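Floral coasters on the quilted cloth

Filed under: table things
2023-07-19

I've been meaning to put the flowery coasters up for ages, and now the quilted tablecloth is out I've run out of excuses! The coasters came from Rument, the little gift shop near the bus station, in a mixed bag that also had a bookmark in it. I paid 60 pence each, and I'd have paid double for the one with the roses. The cloth I found back in October, and I dithered over it for a good fortnight (white, in a house where people drink tea, I know). Anyway, I love flowers on flowers, and I like spreading everything out to see which patterns get along.

Five florals out on the cloth, and a couple of goes at arranging them.

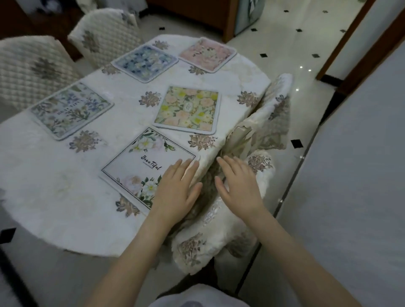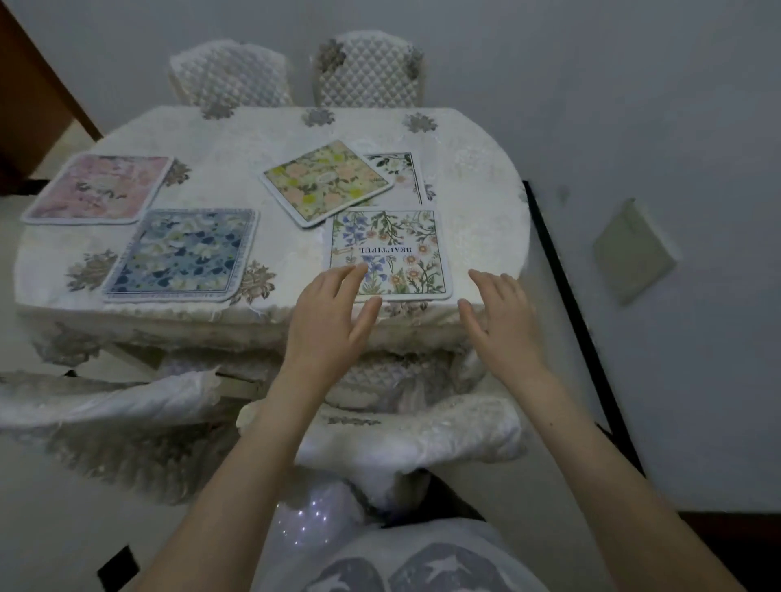 Blue next to pink is still my favourite pairing, though the one with "beautiful" written on it usually ends up by my own place because I'm soppy like that. I do shuffle them about far too much.

Urban left a comment to say that small prints on a patterned cloth make a table look busy, and that plain cork would let the quilting show. Fair enough, and I did try plain ones last winter, but I missed the colours within a day. Next up, napkins, if I can find any that don't fight with the roses.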